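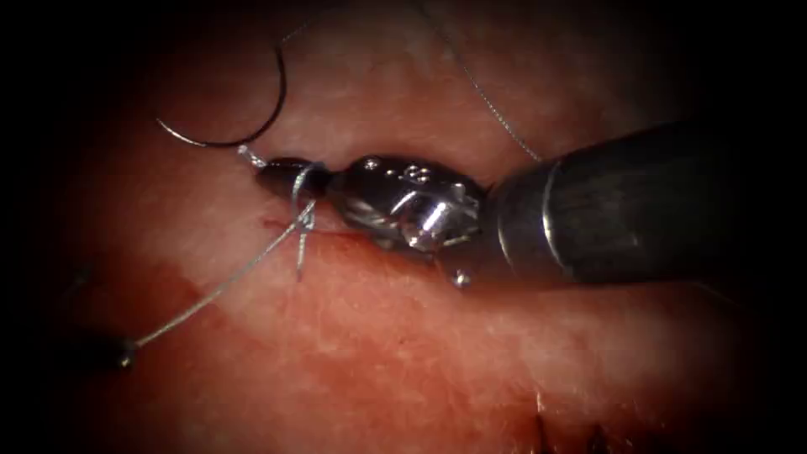 Curved needles and the wrap-around knot

I own a lot of straight needles and I reach for maybe two of them. The curved ones get used every month! If you've only ever sewn with straight needles, here's how I get on with the bent kind, and how I tie off when my fingers won't fit.

A curved needle is for anything you can only get at from one side. Sofa arms, the seam on a stuffed cushion, a car seat, the lining of a suitcase (mine split in October, right along the zipper, the day before a trip to Trolenby). You go in one side of the split and come up the other, and you never have to reach behind.

Don't push it like a straight needle. Roll your wrist and let the curve do the steering. If you shove it straight ahead you'll bend it or make a big ugly hole, and I've done plenty of both.

Hold it with something. For small needles I use a pair of narrow-nosed pliers with smooth jaws – the toothed kind chews up the needle and frays the thread. Grab the needle a bit back from the middle, toward the thread end, and keep well away from the point. When the point comes up on the far side, let go, grab it again from there and roll it the rest of the way out.

Now the knot, which took me a whole evening on an old dish towel before it clicked:

Pull the thread through until you have a short tail left, a couple of inches or so.
Lay the pliers over the seam, between the long thread and the tail.
Wrap the long thread around the closed tips. Once is fine for cotton, twice if the thread is slippery.
Open the tips just enough to grab the tail, then pull it back through the loop.
Snug it down flat, one end each way across the seam.
Do it again, wrapping in the opposite direction. I do 4 throws on nylon and fewer on cotton.

If the loop keeps sliding off the end of the pliers, your tail is probably too long and you're waving the tips around looking for it. Shorten the tail and keep the tips nearly still. A second pair of pliers in the other hand for the long end helps too, especially down in a deep crease.

Don't haul on it. The edges should meet and that's all. If the fabric puckers, you've pulled too hard, and it'll tear right beside the stitch next time somebody flops onto the couch.

For thread I buy the 400-yard spools of gray bonded nylon from Pidbridge. Gray disappears on almost everything – I've used it on navy and on tan and you have to hunt for it.

I keep my curved needles stuck through a scrap of felt inside a mint tin. Loose in a drawer they find your fingers, and they roll under the stove if you drop one. A magnet on a string gets it back.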